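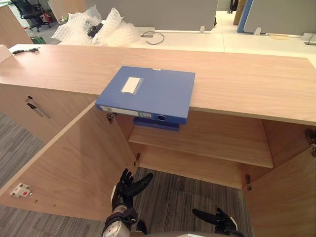 Subject: Re: [records] Box numbering after the Listlow transfer
From: Yesenia Alvarado
Date: Wednesday, November 19, 2025

Marisol Henao wrote:
> The Listlow index restarts at 1 for each series. Gercombe runs
> straight through to 674. If we merge as is, we get duplicate
> keys. Can we just add 3000 to every Listlow number?

An offset works for the keys but breaks the printed finding aids, which cite the old numbers. I would keep the original number in its own field and add a two-letter site prefix: GE, LI, ST for Stusport. The pair is the key. Sorting stays numeric inside each site.

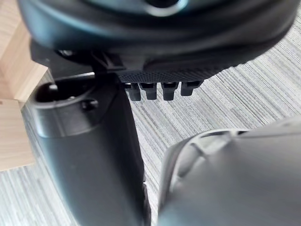

Two known problems. The October export from Listlow drops leading zeros, so 018 and 18 collapse into one record. Import that column as text. Also, some 100 rows in the Huanca series have a date range typed into the number field. Those need to be fixed by hand before the merge, and I have started from the bottom of the list.

Please don't relabel any spines until the prefix is settled. Marisol, can you send me the series table with the blank rows left in?

Yesenia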